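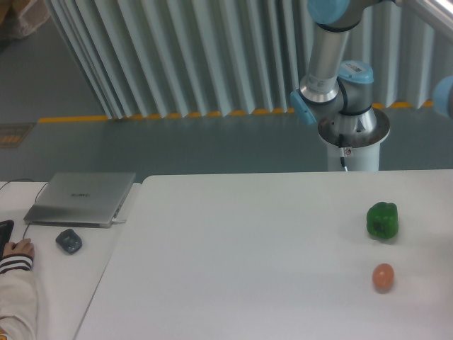

Wullden Pantry Prices

Version 5. Last updated Thursday, December 13, 2018.

Shelf prices for everyday groceries, collected from independent grocers in the towns of Drastholm and Vasness. Each row is one product at one shop on one visit. There are 3024 rows.

Files

prices.csv: the main table
shops.csv: shop codes, town and floor area band
units.csv: conversions used for the unit price column
CHANGES.txt: corrections since the first release

Columns in prices.csv

visit_id: text, joins to nothing else at present
shop_code: text, see shops.csv
category: produce, eggs, dairy, bakery, dry goods, frozen
item: plain name in lower case, e.g. "capsicum green", "eggs dozen"
price: dollars, GST included where it applies
unit_price: dollars per kilogram, litre or each
special: 1 if the ticket was marked as a special, otherwise 0
note: free text, mostly blank

Collection

Prices were copied from the shelf ticket. Where the ticket and the register disagreed, the ticket price was kept and the register price went in the note column. Multi-buy offers are recorded at the single-item price. Loose fruit and veg are priced by the kilogram unless the shop sells them each.

Known problems

Shop D4 changed its ticket layout in May and some unit prices there were read from the wrong line. Rows we could not fix have unit_price left blank.
Egg carton weights were not recorded before version 3, so 600 g and 700 g dozens are mixed together in the older rows.
"Capsicum mixed" covers both bagged and tray packs.
Missing prices are blank. A zero is an error, please report it.

Loading

The files are UTF-8 with a header row and comma separators. Read shop_code as text or the leading zeros will be dropped. The yip.py script in the tools folder rebuilds unit_price from price and units.csv.

Licence

CC BY 4.0. Please cite as "Wullden Pantry Prices, version 5" and list any rows you removed.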